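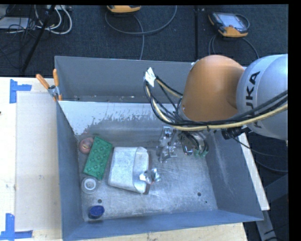
I have a soft spot for a metal bin. My sister-in-law collects teapots, my neighbour has 11 kinds of lavender, and I have grey steel tubs, trays and hoppers stacked up the side of the shed until the gate won't open properly.

It started in May, when I went to a clearance at the old Van der Linden works in Botevley meaning to buy a stool. I came home with two parts bins and a bruised shin (no stool, they'd all gone by ten past nine!). Griet Segers was running the sale, and she let me have the pair for £10 because I'd stood there stroking them like a fool.

What I love is the wear. Paint goes first wherever things get dragged over it, and it goes raggedly, in streaks and little freckles, with the bare metal coming up underneath. Then there are the scratches along the bottom, loops and straight lines all on top of one another. You could look at them for ages, and I do.

"You're not going to sand that, are you?" Griet asked me, quite sharply. I had been going to, as it happens. Instead I washed mine in warm soapy water, dried them with an old towel and rubbed a bit of wax on the rusty corners. If yours has holes in the floor, leave them be and put a saucer under your geraniums.

One bin now holds kindling. The other has potatoes in it, and Murray keeps asking when he can have his side of the shed back.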